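Good habits for tidying with a gripper
Household Tips – Small Machines at Home
February 7, 2019

Since I wrote about sorting drawers in January, I have had a lovely pile of letters asking for the "proper rules" for using grippers on a household shelf. I don't think there is one rule book that covers hair ties and old socks, so what follows is my own house list, pulled together over a good many evenings and fussed over more than it probably deserved. Please borrow whatever suits you and leave the rest!

Start with the surface. A cloth under the work is a great help with small, slippery or rolling things, and it needn't be a smart one. If yours has a lace or fringed edge, let the edge hang over or lie well back from where the fingers will be closing, and smooth the cloth flat before you begin (I use the side of my hand, and then I do it again, because there is always one more ruck). Fingers that come in too low will pinch up the fabric along with the thing you wanted, and the whole lot slides towards you, box and all.

Next, the box. Choose a clear one with the lid off, and put it down before you pick up anything else. Going round the shelf with something in the grip and nowhere to put it is how bottles get knocked. I like a box I can see into from the side, and I set it in the middle of the cloth with a bit of room all round.

Then the grip itself, which is where most of the letters came from. Soft pads should meet the object on its broad sides. With anything dressed in a loose cover – a knitted sock, a little bag, a bit of wrapping – go for the firm part and keep clear of the floppy end. Bring one pad up to it first, gently, and only then close the other. It feels slow for the first dozen goes and after that you won't notice.
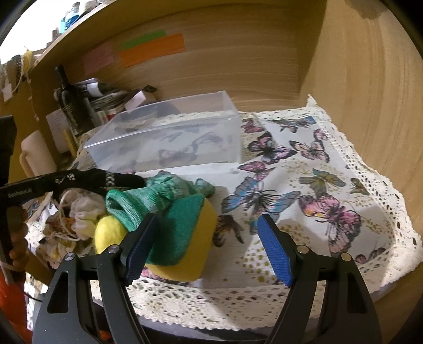 One pad against the yellow block in its green knitted cover, the other still open.

Straps and cords deserve a paragraph to themselves. Wrist straps, bead strings, charging leads, the ties on cloth bags: all of them like to wander into the working area. Move what you can before you start, and if something has to stay, approach from the other side. I once towed a whole string of beads across a desk at Stollano without noticing, and I can still hear them going over the edge.

If two grippers are sharing one shelf, agree whose turn it is. Our rule is that only one goes into the box at a time and the other waits at the side with its fingers open. Say "in" and "out" aloud if there are people holding them. It sounds silly for about a day! Keep your own hand behind the moving parts, and if you want to straighten something with your fingers, stop both grippers first.

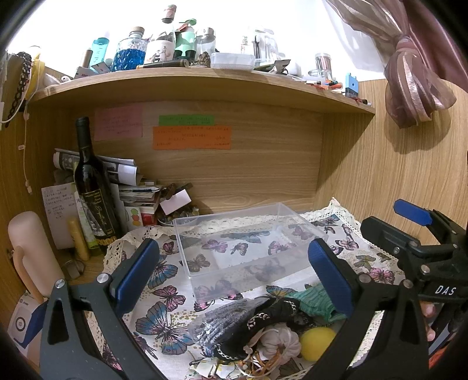 Two grippers at one shelf, with the clear box open and the hair ties in front of it.

Hair ties, bows and scrunchies are best done from the top of the pile downwards. Take the thick, squashy ones first and save the thin elastics for last, one by one if you have the patience. Anything with a chain or a braided trim should be lifted by the fabric. Balls want a light touch, and so does felt, which keeps a dent if you squeeze it hard.

Glass is my one strict rule. Bottles stay out of the grip altogether unless they are the job itself, and tall ones get moved by hand to the back before we begin. My Bollura pads are rated by the maker for 500 grams, but I stop at 300, and anything heavier gets carried the old-fashioned way.

Afterwards, wipe the pads with a barely damp cloth, getting the fluff out of the texture, and check that the screws at the joints haven't worked loose. A drop of washing-up liquid is plenty. Let the pads dry fully before closing them together.

Readers who asked about spare pads: the Sikora ones fit mine, though they needed a little coaxing at the corners. Next time, cutlery trays.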